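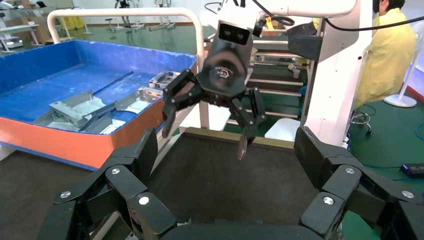 Module 4 – Défaillances de préhension et sécurité des cellules à deux bras
Support de cours, séance 3. Responsable du module : Valentyna Ostapchuk

1. Objet de la séance

La séance porte sur l'analyse d'un incident survenu en mars sur une cellule de transfert de pièces de tôlerie, lors d'une campagne d'essais du projet Tretatov. Une pièce a échappé à la pince gauche pendant son déplacement, puis un opérateur est intervenu dans la zone de travail alors que le bras droit restait sous énergie. Aucune blessure n'a été constatée. L'incident a néanmoins été classé comme grave en raison de la seconde phase.

Les étudiants auront lu au préalable le chapitre consacré aux modes de défaillance et le compte rendu établi par Ivan Polishchuk.

2. Rappel des faits

La campagne comptait 1 469 cycles programmés. Les premiers se sont déroulés sans écart notable. Au cycle 226, le bras gauche a saisi un support en tôle par son bord et a entamé la montée. L'effort de serrage mesuré a chuté en cours de trajectoire, et la pièce a pivoté avant de retomber.

Le programme n'a pas signalé de défaut. Il considérait la prise comme valide dès lors que la position des doigts correspondait à la consigne de fermeture. Or, pour une tôle mince, cette position diffère très peu de celle d'une pince fermée à vide, et l'écart se trouvait à l'intérieur de la tolérance retenue. Le bras gauche a donc poursuivi son cycle jusqu'au point de dépose.

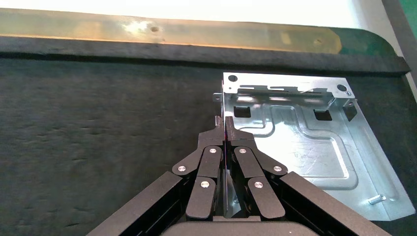 La prise par le bord présente une difficulté supplémentaire. La surface de contact est réduite, et le centre de gravité de la pièce se trouve éloigné des doigts. Le moment qui en résulte tend à faire tourner la pièce autour de la ligne de serrage. Une accélération verticale modérée suffit alors à provoquer le glissement, même lorsque la prise statique paraît correcte.

3. Analyse des causes

L'analyse conduite par Liudmyla Kuzmenko distingue la cause directe des facteurs contributifs.

Cause directe : perte d'adhérence entre les doigts et la tôle au cours de la montée.

Facteurs contributifs :
– seuil de détection de prise fondé sur la seule position, sans contrôle de l'effort ;
– résidus d'huile d'emboutissage relevés sur les garnitures des doigts après l'incident ;
– point de saisie défini à partir d'une première série de pièces et non révisé pour la suivante ;
– intervalle de nettoyage des garnitures absent de la gamme d'entretien.

On notera que les résidus d'huile n'expliquent pas, à eux seuls, l'absence d'alarme. Un système correctement surveillé aurait perdu la pièce, mais se serait arrêté.

4. Intervention de l'opérateur

Voyant le bras gauche immobile au point de dépose, l'opérateur a conclu à un arrêt de la cellule. Le bras droit attendait en réalité un signal de synchronisation. Il a repris son mouvement au moment où l'opérateur tendait la main vers la pièce tombée. L'arrêt d'urgence a été actionné par Bohdana Vakulenko depuis le pupitre, 124 millisecondes avant la fin du segment de trajectoire en cours.

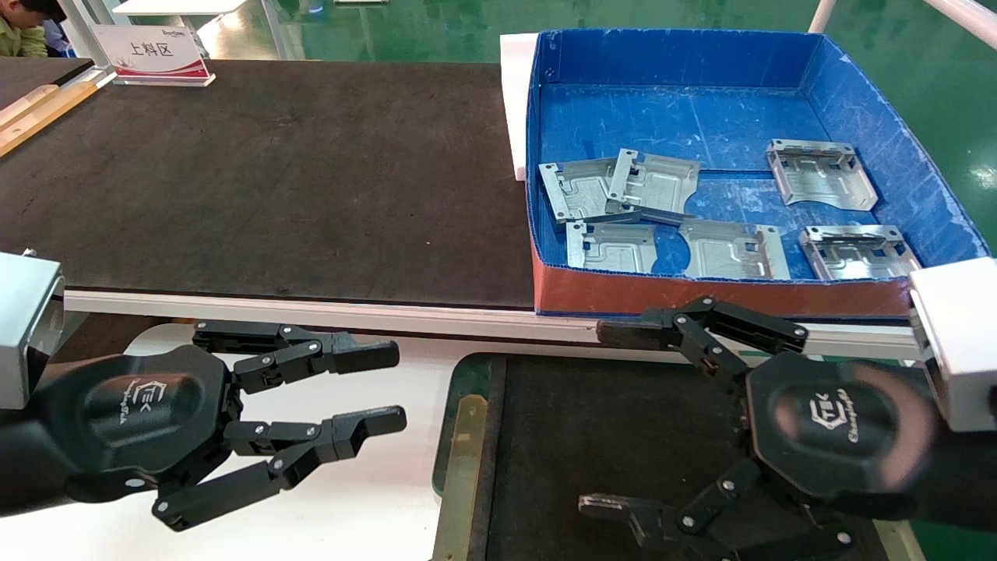
L'immobilité d'un bras ne constitue en aucun cas une preuve de mise en sécurité. Cette règle vaut pour toutes les cellules coordonnées, quel que soit l'organe de préhension installé. Avant toute intervention, l'opérateur demande l'arrêt, vérifie l'état des deux bras au pupitre, consigne les énergies et conserve la clé sur lui.

5. Mesures correctives

Les mesures suivantes ont été adoptées en avril :
a) contrôle combiné de la position et de l'effort, maintenu pendant tout le transfert ;
b) arrêt simultané des deux bras en cas de perte de prise ;
c) nettoyage des garnitures à chaque changement de série ;
d) voyant d'attente distinct du voyant d'arrêt ;
e) validation du point de saisie par une seconde personne.

La mesure b) a fait l'objet d'une réserve de Wai-kit Hsiao, pour qui l'arrêt brutal du second bras peut entraîner la chute d'une autre pièce. Un arrêt contrôlé avec maintien du serrage est à l'étude.

6. Travail demandé

Établir l'arbre des causes de l'incident en séparant la perte de la pièce et l'exposition de l'opérateur. Proposer ensuite un essai permettant de vérifier la mesure a) sur une tôle mince, en précisant le critère d'acceptation. Le rapport, de quatre pages au plus, est à remettre au secrétariat avant 17 heures le jour de la séance suivante.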